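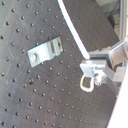

Search the help pages Search
Workshop > Benches and fixings > Steel tops > Rust spots on a drilled steel bench top

Rust spots and tight threads on a drilled steel bench top
Posted by Horațiu Barbu, November 26, 2020

I have a second-hand Poltora steel bench top with tapped M6 holes. It has been in an unheated outbuilding since March and has small brown spots on the surface, mostly at one end. They don't catch a fingernail. Some of the threads have also gone tight: a bolt goes in 2 turns and then binds. I use the top for clamping small parts while gluing, so it doesn't need to be perfectly flat, but I don't want to make it worse.

What should I use on the spots, and is it safe to run a tap down the tight holes? I have a tin of Galtix paste and some 230 grit paper, neither opened yet.

Kojo Kpodo
Leave the 230 grit alone for now. On a dark finish it will leave bright patches, and bare steel rusts faster than what you have at present. Start with a light oil and a nylon pad. Let the oil sit overnight, rub gently along one direction, wipe off and look again. Spots that don't catch a nail usually come up to a faint stain, and a stain can stay.

For the threads, blow the holes out first. Most of the binding will be old glue or swarf packed with oil. Then put an ordinary M6 bolt in by hand with a drop of oil, back it out, wipe it and repeat. If it still binds, use a thread chaser – a cutting tap will take metal off if it starts even slightly crooked. Check the pitch before any of this. M6 is normally 1.0 mm, but quarter-inch tops are common second-hand, and an M6 bolt will start in a 1/4-20 hole and then jam at much the point you describe.

Afterwards, wipe the whole top with a thin film of wax and keep a cover on it. A cloth cover is better than plastic sheet, which traps damp underneath.

Salameh
Galtix is fine, I did 104 holes and the top with it and had most of the tin left. Takes ages. Wear gloves.

Grirdale
Agree with Kojo on the pitch. Mine turned out to be quarter-inch and I had already spoiled two holes. One addition – if the holes are blind, don't fill them with oil before driving a bolt in, as the trapped oil will stop it short and it feels exactly like a bad thread. A cotton bud will soak up the excess. A low-power heater set under the bench keeps mine above the dew point, and I have had no new spots in 200 days.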